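2 April 2023
Club bench notebook, Plastum shafts

Continued from the last page. Swing weight on the Jevano 5-iron still reads heavy after the re-grip, so the old tape was not the whole cause. Pulled the head and cleaned the hosel. The tip had been sanded 5 mm past the mark. Noted on the build sheet.

Wornska driver next. Robot hitter set at 127 ft/s head speed, same tee height throughout, 40 balls from one sleeve lot. Carry is tight on center strikes. Toe strikes lose more than the Gavalas head did with the same shaft. Raw numbers are in the shared sheet, tab 2. Two shots dropped for a late trigger.

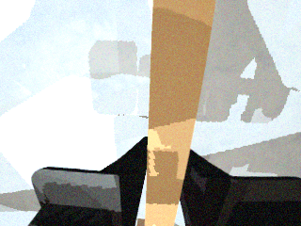 Tapered wooden bar between the gripper fingers, simulation view.

Loft and lie on the Gavalas set: the wedge is a degree flat. Bent it back, rechecked, left it overnight in the rack. Do not ship until it has been measured again. The gauge was zeroed on the reference block before and after.

Epoxy: the new batch has a longer pot life than the label says. Cure at room temperature was soft at the ferrule, so I moved the next three heads to the warm cabinet.

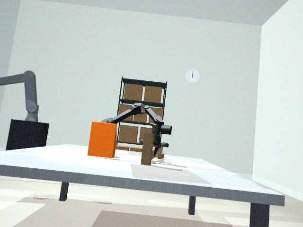 Pull test on those heads is still to do. Limit stays at 190 kgf until the cell is recalibrated in May. If a head slips under the limit, log the shaft lot and the abrasion grit, and keep the tip for sectioning.

To order: ferrules, 80 grit belts, solvent. Grip tape is fine for now.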